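6. Recording floor-level demonstrations with the Coner wrist unit

This section covers recording and checking demonstrations in which the gripper works within a hand's width of the floor. It assumes the base calibration in section 4 is complete and the Mai logging station is running. For tabletop work, use section 5.

6.1 Before you start

1. Confirm that the wrist camera is locked in the low position. The high position is calibrated for tabletop use only.

2. Load the profile named floor_near. It lowers the speed limit of the last joint and widens the contact threshold on both fingers.

3. Wipe the lens with a dry cloth. Do not use solvent on the lens cover.

4. Set the exposure by hand with the gripper at working height. Auto exposure will hunt when a dark object passes over the lens, and episodes recorded that way are rejected at step 6 of section 6.3.

5. Open a new session in Proso and enter the operator, the floor type and the object set. Leave the outcome field blank until review.

NOTE: Floor type is a required field. Enter "carpet, grey" or "vinyl" exactly as listed. Free text breaks the split script. See Miłosz Kaczorowski if a new floor type needs to be added.

CAUTION: Keep hands and feet clear of the gripper whenever the arm is enabled. The floor profile reduces speed. It does not reduce closing force.

6.2 Recording

1. Move the arm to the floor home pose and hold for two seconds. The logger uses this pause to align the camera and joint streams.

2. Approach at a shallow angle. Steep approaches hide the contact point behind the finger and give the policy very little to learn from.

3. Bring the fingertip down until it is just above the surface, then stop. Hold briefly before moving sideways.

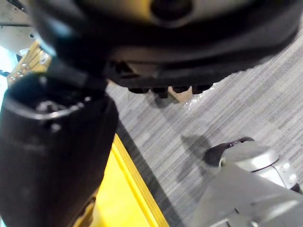 4. Make the grasp or push in one continuous motion. If you need to correct, back off to the hold height and try again within the same episode. Corrections are kept and are weighted the same as clean attempts.

5. Return to the floor home pose and end the episode with the foot switch.

6. Repeat until the object set is finished. Ten minutes of rest is required after every 100 episodes. Operator drift was measurable past that point in the April trials.

NOTE: Do not tidy the work area between episodes unless the session sheet calls for it. Packaging, furniture bases and similar clutter are part of the floor condition. Record any change of layout in Proso as a new block.

CAUTION: Carpet pile can catch the edge of the finger pad. If the lateral force reading climbs while the arm is stationary, press stop and lift the arm by hand in free-drive mode. Do not jog it upward under power.

6.3 Review and labelling

1. Open the session in Mai and play each episode at normal speed.

2. Mark the frame of first contact. If the contact point is hidden, mark the first frame in which the object moves and set the flag "occluded".

3. Mark the outcome as success, partial or fail. Use partial where the object was moved but not held.

4. Check that the joint trace is continuous. Gaps longer than five samples void the episode.

5. Have a second reviewer label one block per session without seeing the first set of labels. Disagreements go to Urszula Wilczyńska.

6. Run the brightness check. Episodes outside the limits are moved to the rejected folder automatically. Do not delete them.

6.4 Effect on training

The procedure above replaced the earlier free-form protocol on 12th May. Under the old protocol, operators chose their own approach angle and did not hold before contact.

To compare the two, Felicja Krajewska trained one policy on 200 episodes from each protocol, with the same network and training schedule. Both were tested on the same 139 floor trials, on carpet and vinyl, with the object order shuffled. The policy trained on the present protocol finished more of the trials on both surfaces. The difference was larger on carpet. Most of its remaining failures were late closures, where the finger had already passed the object.

Two limits apply. All test trials used the same arm, and the wrist camera was not removed or refitted between runs. A refit shifts the view slightly, and its effect on floor work has not been measured. Repeat the camera check in section 4.3 after any refit and start a new session.

NOTE: Do not mix episodes from the two protocols in one training set. Older sessions carry the prefix "ff" in Ultia.

6.5 Shutting down

1. Park the arm in the upright pose.

2. Close the session in Proso before stopping the logger. Closing in the other order leaves the last episode without an index.

3. Copy the session to Ultia and wait for the checksum to clear.

4. Inspect both finger pads for fibres and remove any with tweezers. Replace a pad if the surface is torn.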